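Rocks and Stuff: Why Does Marble Have Squiggly Lines?
Femthorpe Kids' Science Pages

Quick one today. Marble! You've seen it. Bank floors, statues, fancy bathrooms, grandma's cheese board maybe. Swirly rock with lines in it. But where do the lines come from?

First, what marble is. Marble starts out as a different rock, limestone. A lot of limestone is made from shells. Tiny sea creatures, long long ago. They died, sank, piled up on the bottom of the sea. More piled on top. Squish. Millions of years of squish. Now it's limestone.

Then the limestone gets buried deep. Really deep. It's hot down there and the weight is huge. The rock doesn't melt. It cooks. The little grains inside grow into new crystals that lock together like puzzle pieces. That's marble. A rock that changes like this is called metamorphic (say it: met-a-MOR-fik). Big word, it just means changed shape.

So, the lines. They're called veins, like the ones in your arm. No blood in them though!

Pure marble is white. But limestone is hardly ever pure. There's mud in it, or sand, or bits of iron. When the rock gets hot and squeezed, the dirty bits get pushed and smeared into streaks. Other times the rock cracks, water seeps in carrying minerals, and the minerals fill the crack up. Like glue in a broken cup.

Different stuff, different colors:
Iron: red, pink, yellow, brown
Old plant and animal bits (carbon): gray or black
Some clay minerals and such: greenish

And it can go the other way round. Dark stone, pale veins. Lots of peopel like that kind best.
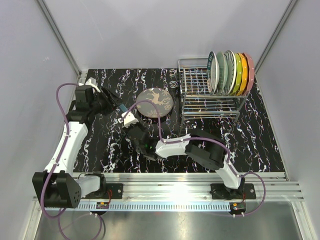

Marble pattern on black. Look for the white veins, and the specks of purple, yellow and red by some of their edges.

See how the veins mostly go the same way but none of them is straight? Wobbly, uneven. Real veins do that too, the rock got pushed from one side more then the other.

Now a tricky bit. Not everything with a marble pattern is marble. People have been copying it for ages, with paint, on paper, on plastic. To tell by looking, hunt for a repeat. If the same squiggle shows up twice, exactly the same, it's probably a print.

Real marble is heavy, too. A big slab can weigh 1,000 pounds. At the old quarry in Trunau they moved slabs on sleds, with 18 people pulling. Ouch.

Want to see more? The Rutherford Rock Room has 1,817 stones in drawers and you can open most of them. Opens again in September. Ask for the Skedasitz drawer, it's black marble and the veins look like lightning.

Try it: drip two colors of paint on thick wet paper. Tilt it. Fold, press, open. Veins! Put newspaper down first please.

Next time: why pumice floats.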